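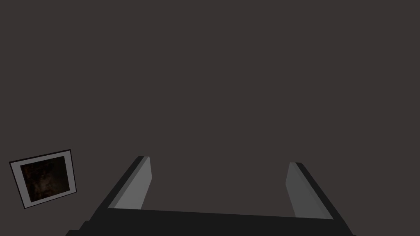 Brisbridge has approved four parallel-jaw grippers for its packing line, to be bought from Skitton in November at $2684 each. The order follows simulation trials run by Thibault Huet on flat goods, including small framed pictures. Spare finger pads are budgeted separately at $69 a pair.

Facundo Echeverría, who manages equipment planning, said arms and controllers would stay in service. A quote from Plondar was declined over its lead time of 93 days.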